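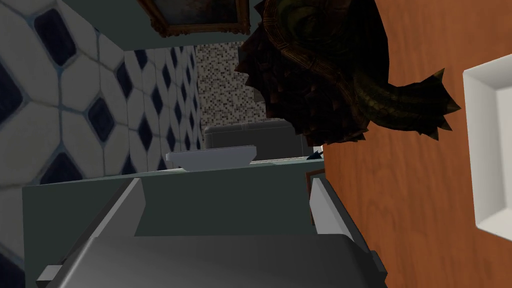
Cindwood > Robotics Club > Notebook > Desk room scene

December 26, 2024

Break week, so this is mostly me at home on the club laptop. Kathleen Ó Riain had her copy open too and we compared over the phone. Her notes are mixed in with mine.

Goal for the day: get the two-arm robot to work along the desk in the simulator without hitting anything, starting from the saved room. The task for the Usthorpe meet is to pick up the small white box on the desk and set it down in the tray. No points for speed until the box is in the tray, so we are going slow.

Setup
- Scene file: desk room, second version. Physics step left at the default.
- Episode cap 300 steps. We had it lower in July and the arm kept timing out on the way back.
- Left arm does the pick. Right arm parked up and out of the way, gripper pointing at the ceiling.
- Room layout not changed. The dragon figurine stays on the desk next to the box, since the rules say we can't move props.

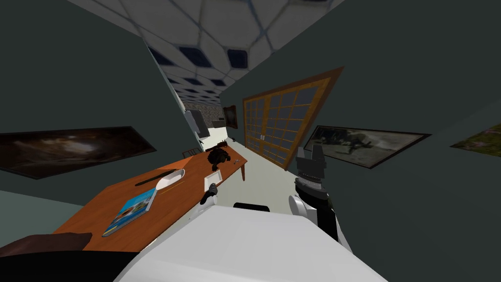 First batch used the old approach path, which comes in low over the near edge of the desk. It is fine for the box alone, but the figurine is close enough that the outer finger has to be watched on the way in. I raised the approach height and had the wrist turn before it comes down. Kathleen thinks we should come in from the tray side and skip the turn. She may be right, but then the arm passes over the black stick, and that is one more thing to clip.

Ran 54 episodes overnight with the raised approach. Log is in the Lockwood folder under the scene name. Failures I looked at by hand were mostly the same kind: fingers close too early, box gets nudged away from the edge, and the second try starts from a bad spot. Episode 243 in the older set shows the same thing, so this isn't new with the raised path.

Changed the close trigger to wait until the palm has stopped moving. Also moved the left arm's start pose back a little so it isn't already over the desk when the episode begins.

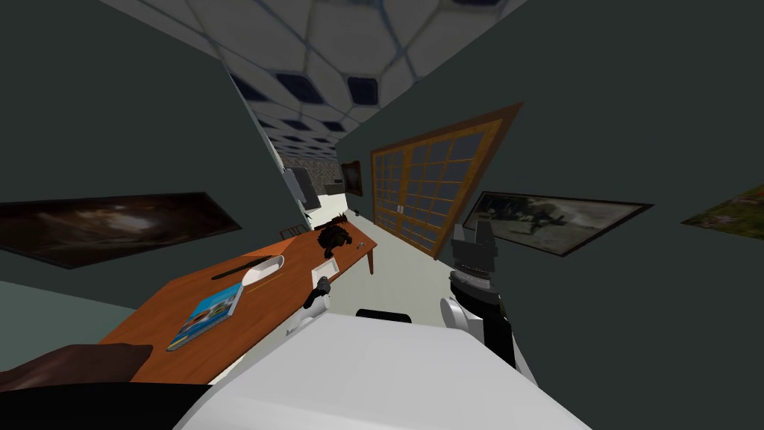

The head view is still rolled way over. We left it like that because the Hastix viewer reads the camera pose straight from the robot file, and fixing it in one place breaks the other. The picker doesn't use that view for depth, only for our own checking, so it can wait.

Not done:
- Rerun with the new close trigger, same seeds as before
- Kathleen's tray-side path, at least 2 short batches so we can compare
- Check whether the parked arm counts as a collision if it touches the wall
- Ask about the small loose pieces past the figurine. If one falls off the desk, is that a penalty?

Kathleen has the laptop next. Please don't save over the scene file - make a copy and put your initials on it.

Cindwood Robotics Club notebook | Contact the club | © 2024 Cindwood | Back to top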